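# Chapter 12: Surfaces and Finishes

Most of what people touch indoors has been finished in some way. A bench is painted or oiled, a wall is sealed, a floor is waxed. The finish is usually thinner than a fingernail, yet it decides how the colour looks, how easily the surface cleans and how soon it has to be done again.

In this chapter you will work with three groups of finishes: oils, film finishes and paints. Chapter 11 dealt with preparing the material underneath, and you should have your sanding notes from that chapter at hand. Several of the exercises refer back to them.

## 12.1 Sheen

Sheen is the amount of light a surface sends back in one direction. A gloss finish sends most of it the same way, so you see reflections of windows and lamps. A matte finish scatters the light, and reflections are weak or missing. Satin lies between the two.

Makers do not agree on names. One firm's "low sheen" may be another's "satin", and the only safe practice is to brush out a sample board and look at it in the room where the job will be done. Wolfram Teuber, who ran the finishing shop at Lillport for many years, kept his boards in a rack by the door and dated each one on the back — a habit worth copying.

White finishes need extra care. A white that looks neutral in the tin can take on a blue or yellow cast once it is spread over a large area, and the lamps in the room will change it again. Check a white sample in the morning and again at night before you order.

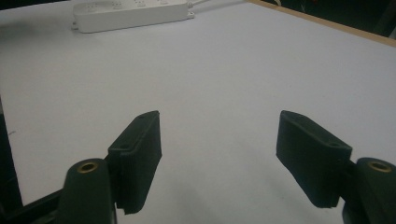 *Page last changed: April, revision 15*

A broad, flat surface with a matte finish seldom looks the same shade all over. It may be brighter toward one side and greyer toward another, even when the coating is perfectly uniform. Learn to tell this from a real fault. Move the lamp: if the dull area moves too, the coating is sound. If it stays put, mark it in pencil and check the film thickness there.

### Before you go on

- Read the safety sheet for Duserine thinner in Appendix B.
- Label two sample boards, one for Sidau oil and one for Wendt enamel.
- Copy the table on sheen names into your workbook and leave the last column blank. You will fill it in during Section 12.4.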